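Border mission review is out, mission finds mission fine

plumbline
Posted 13th July

So the review of the Rusosine border monitoring mission landed, 101 pages of it, and the short version is that no one did anything wrong but everyone should go on a course. The missing fuel at the Kosgate post was "an accounting variance." The Vistik translation contract, awarded to the only bidder, was "robustly competitive within the constraints of the market." I read that sentence three times and it got worse each time.

What I can't find is the part where they interview the logistics officer who complained in the first place. She gets one footnote. The cafeteria gets a paragraph.

Has anyone got through the annexes yet? There are 3469 documents listed and I have a job. 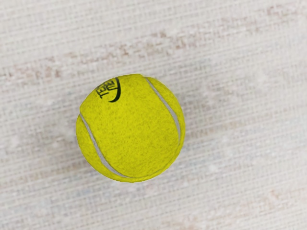 Fongchan Nakpan
You're being unfair about the footnote. She was offered an interview and her lawyer said no, because the reviewer wouldn't put the immunity terms in writing. It's in Annex D. That's bad, but it's a different kind of bad from ignoring her.

plumbline
Fine, Annex D. I withdraw "can't find" and replace it with "had to be told where to look by a stranger." Why isn't it in the main text?

tollbooth_ed
Because the main text is for the press. Same as the Gachanja report. You put the reassuring stuff up front and park the rest somewhere with a letter on it.

Fongchan Nakpan
Gachanja was a lot worse. They let the head of mission edit the draft. Here the mission got 21 days to comment and the comments are printed in full, including the very cranky ones.

tollbooth_ed
"Less bad than Gachanja" should go on the letterhead.

quietdesk
I worked at a mission like this (not this one, please don't guess). Plenty of what looks like a cover-up from outside is two offices that each think the other one answered the email. The fuel thing sounds exactly like that to me. The Vistik contract doesn't. One bidder, tender open over a holiday, notice in one language for a translation job? Come on.

plumbline
The notice being in one language is my favorite part of the whole affair.

marrowfat
Unpopular view: the review did its job. It was asked whether staff hid a complaint and it says they sat on it through laziness. You all wanted a villain. The recommendations are decent if you read them, especially the one about complaints going to someone outside the chain of command.

quietdesk
Agree on that recommendation. It was also in the last review.

marrowfat
Well, yes.

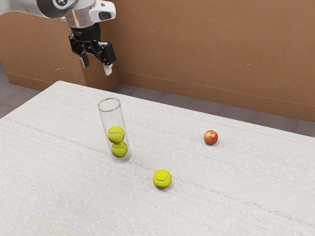 Replies, page 2

gasket
Coming in from the Kosgate side. My cousin drives freight through there and the queue is still five hours, which I notice is in neither the report nor this thread. People at the crossing don't much care who translated what.

plumbline
Fair. The terms of reference didn't cover whether the mission does anything useful. Somebody drafted those carefully.

tollbooth_ed
Recommendation 40: "consider a further review." See you all back here.

Fongchan Nakpan
It says "consider the scope for a further review." Please quote it properly, it's vaguer than that.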